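Robot tidying service: notes after the Stoltano trial
December 2, 2025
5 min read

Stoltano is the litter-clearing package Ornelley sells on top of other people's two-armed robots. I first asked for a quote in June and dropped the idea when the reply ran to eleven pages of terms. The terms are now down to four, the monthly price is £209, and there is a one-off set-up charge of £794. That buys the software, a mapping visit and remote support. The robot is hired separately.

The package covers one job. It finds small rubbish on a floor, picks it up, puts it in a bin and deals with the bin afterwards. Ornelley quotes for a single room of up to 60 square metres with ordinary furniture left where it is. I wanted to see it on carpet, and on a patterned one, as most sales clips in this field use plain grey flooring.

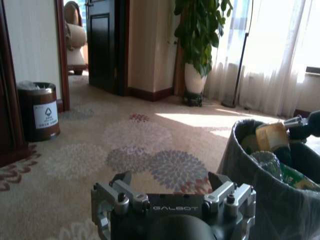

Wrapper held over the rim of the lined bin, seen from the other wrist.

Wrappers are a fair test. They crumple, they weigh almost nothing and they have no fixed shape to match against. The software doesn't try to name the object. It looks for an edge it can pinch, picks an approach angle and closes until the motor current rises. Bottles and cans use the same routine with a higher current limit. You can change both limits in the settings page, though the units are not labelled and I had to ask what they were.

Kieran Ackroyd did the set-up and answered most of my questions directly. He was clear that flat paper on deep pile is still a weak point, and that the package will skip an item after 3 failed grasps and log it. The log is a plain text file with a time, a position and a reason code. I would like a thumbnail as well.
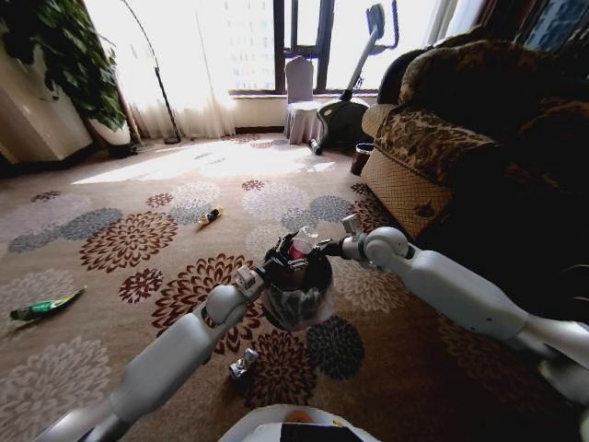
Two-handed bin handling is the part I would pay for. A single gripper on the rim of a light bin lets it swing, and with a liner inside the rim is not an even thickness. Stoltano treats the bin as one body with both arms attached and plans them together, so the grippers keep a fixed distance apart. The cost is speed. There is a planning pause before each lift, and Ornelley gives no figure for it in the data sheet.

Liners get their own section in the manual. The bag has to be folded well down over the outside, and thin clear film is listed as supported "with reduced confidence". I take that to mean the depth sensing struggles with it. Belorari's rival package avoids the matter by requiring its own rigid bins, at extra cost.
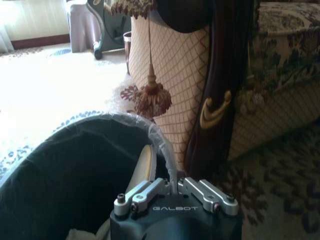

Clearance near furniture is set by a single number, the stand-off distance. The default is cautious and leaves a strip along sofas and chairs that never gets cleared. Lowering it helps, but it applies to the whole room — there is no way to set it per item. Ó Néill, who resell the package here, say per-item zones are planned and would not give me a date.

For a serviced flat or a small lobby the sums might work. For one private living room they don't, at this price. I have asked for a second month on the lower stand-off setting and will post the skip logs when I have them.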